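Automation on the Sorting Bench: Notes from Seltham

Feb 9, 2021

I have managed the returns and repair centre at Seltham for long enough to have seen several changes to the way we handle sporting goods. The present one concerns the sorting bench, where used shuttlecocks from clubs and schools are graded before they are resold or recycled.

Until last June, grading was done entirely by hand. An experienced grader could clear 400 pieces in a shift, and the strain on wrists and eyes was a regular item at our safety meetings. The Soltumari program introduced gripper tools to the bench. Staff first use them by hand, picking up and placing each piece, and the recordings are then used to prepare the automated arm.

Feathered shuttlecocks are the most demanding item we handle. The cork base will tolerate a firm hold; the vanes and the threads that bind them will not. Our graders have been asked to approach with the fingers wide and to close on the base wherever the piece allows it.

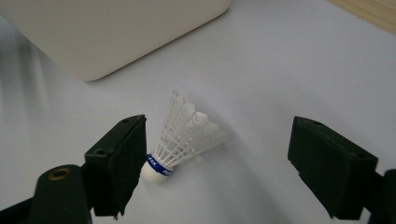
What changes for staff

Four positions on the bench have been redefined, and no one has been let go. Parveen Khokhar, formerly a senior grader, now reviews the recordings and decides which are fit for use. Joyce Bakilana has moved to training, and has written the centre's guide to handling feathered goods.

Not every colleague has welcomed the change. Several have told me that the tool is slower than their own hands, and at present they are correct. Others are concerned that their judgement is being recorded without recognition. Management has agreed to a skills allowance for the 68 employees who have completed the training – a modest sum, in my view, and one that should be revisited when the arm enters regular service.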